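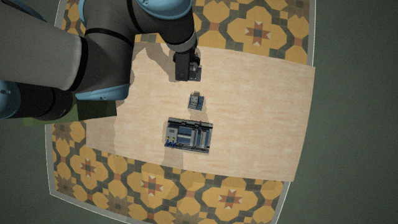 Reading time: 2 min

To: Vollumura users list
Date: 7/21/23
Subject: Re: Dong importer drops accents from author field

The importer isn't dropping anything. The accented characters are gone before it sees the file.

> We moved our branch catalog from Vomora to Vollumura in May and ran
> the Dong importer with default settings. Of the records loaded, 194
> have question marks in the author field where there should be
> accented letters. Titles in the same records look fine. Is this a
> known problem with the importer, and can it be rerun over the top
> of existing records without creating duplicates?

Vomora keeps titles and authors in separate tables. The title table was converted to UTF-8 at version 11. The author table was left in Latin-1, and the export routine writes both into one file with a single UTF-8 header. Any byte it can't map in the author column is written as a literal question mark. Open the export in a hex viewer and look for 3F in the author column. If you find it there, the importer settings make no difference and you need a new export.

To get a clean one, go to the export screen in Vomora, choose "by table" instead of "combined," and save the 2 files separately. Convert the author file before you do anything else:

iconv -f LATIN1 -t UTF-8 authors.txt > authors_utf8.txt
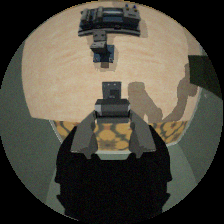 Then join on the record number, not on the title. Titles repeat across editions and the join will silently attach the wrong author to some of them. Juvlow will do the join if you don't want to script it, but turn off its "trim fields" option. It strips leading zeros from the record number and nothing will match afterward.

On the second question: yes, you can rerun over existing records. Set match mode to "record number" and action to "replace field," and list only the author field. Leave the default action alone and it will append, so you end up with 2 author lines per record, one good and one bad. Holdings and loan history aren't touched by a field replace.

Run it on a copy first. The author index isn't rebuilt automatically after a field replace, so searches will keep returning the old strings until you rebuild it from the maintenance menu. On our server that had to be done with the public catalog offline.

If the hex dump shows correct Latin-1 bytes instead of 3F, post a few lines of it to the list. That would be a different fault.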